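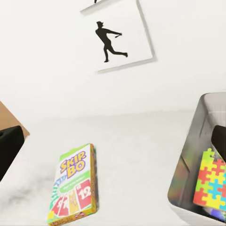 Do you need a real two-arm robot to use the Trisow practice kit?
The kit runs completely in simulation, so all you need is a computer with a recent graphics card and a pair of hand controllers.

How to Set Up the Trisow Tidy-Up Kit and Record Your First Runs
By Evelien Geerts
8 May 2025

Print this page | E-mail this page

Trisow is a software kit for practicing pick-and-place work with two simulated arms. Mertens sells it as a download. You get a set of furnished rooms, a collection of household objects, and a recorder that saves everything you do with the controllers. I bought the standard version in April and have been using it for clean-up tasks: games and puzzles go from a table or desk into a container. These are the steps that got me from a fresh install to usable recordings.

What you get

The standard version has 53 rooms and 898 objects. The larger Vuvovar pack adds more kitchens and workshops, but none of the steps below use it. Leave 78 GB free on the drive before you start. The installer doesn't check, and mine stopped halfway the first time.

Step 1. Install and calibrate

Run the installer, then open the calibration screen and plug in both controllers. Hold them still at waist height until the two bars turn green. Do this sitting down if you plan to work sitting down. The kit remembers your height, and if you calibrate standing and then take a chair, the arms will sit too low and you'll be reaching up all day.

Step 2. Pick a room and load the objects

Open the room list and choose one with a clear path between the furniture. Then open the object tab. For a first session, stick to flat boxes and one or two softer-looking things. Card games and board games are good starters. Balls roll, so save them for later.

Set "placement" to Random. Objects will land at slightly different angles every time you reset, and you want that in the recordings. With Fixed placement you'll get very good at one exact motion and your data won't be worth much.

Step 3. Drive the arms

The trigger closes the gripper and the side button freezes that arm where it is. Freeze the arm you aren't using. Otherwise it drifts along with your other hand and knocks things over.

Come down on a flat box from the short side, with the fingers open just wider than the box. If the box is too wide to grip, slide it to the table edge first and take it by the part that sticks out. Puzzle mats are different. Pinch one edge, lift it a little, and wait for it to settle before you move.

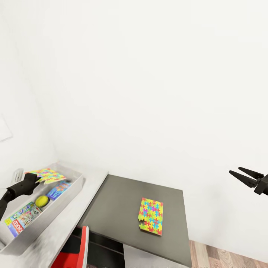
Can both grippers hold something at the same time?
Each gripper is controlled separately, so you can hold an object in one and work with the other, or carry one large object between them.

Go slowly at this point. The physics in Trisow are decent, but a fast pull on a thin object can make it pop out of the fingers. Lower the speed slider to half for mats and thin boards.

Step 4. Record

Press Record, wait for the tone, do one task, and press it again. Keep one task per recording. If you drop something, you can either pick it up and carry on, or throw the run away. I keep the ones where I recover — they are useful — and delete the ones where the object ends up on the floor.

Label each run before you start the next. The label box takes plain text, so "card game into bin" is fine.

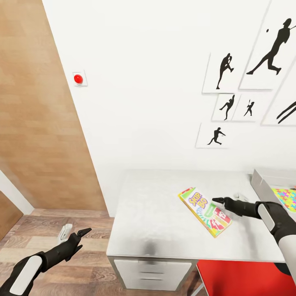 Right gripper next to the Skip-Bo box on the desk.

Step 5. Check and export

Play your runs back at double speed. Look for three things:

- long pauses at the beginning, which you can trim
- a gripper passing through an object
- labels that don't match what happened

Then choose Export. My first full batch came to 2,517 runs and took all night to write out, so don't start it right before you need the computer.

Is it worth buying?

For me it is. The controls take an evening to learn and the rooms look good enough. The manual is thin, and the trim tool is slow — I'd like to see both fixed. If you only want to try driving the arms, wait for the trial version.

Comments (3)

Frans Dijkstra
Good write-up. You can also map freeze to the thumb stick under Settings > Hands. Much easier on the fingers.

etdale_bench
My left arm shakes when I get close to the table. Calibrated twice. Anybody else?

Evelien Geerts
@etdale_bench Check the smoothing value for the left hand. Mine was at zero after the update. Frans, thanks, I'll try that.

Related articles
Trimming long recordings in Trisow
Vuvovar pack: a first look at the kitchens
Choosing hand controllers for simulation work
Etdale user group: notes from April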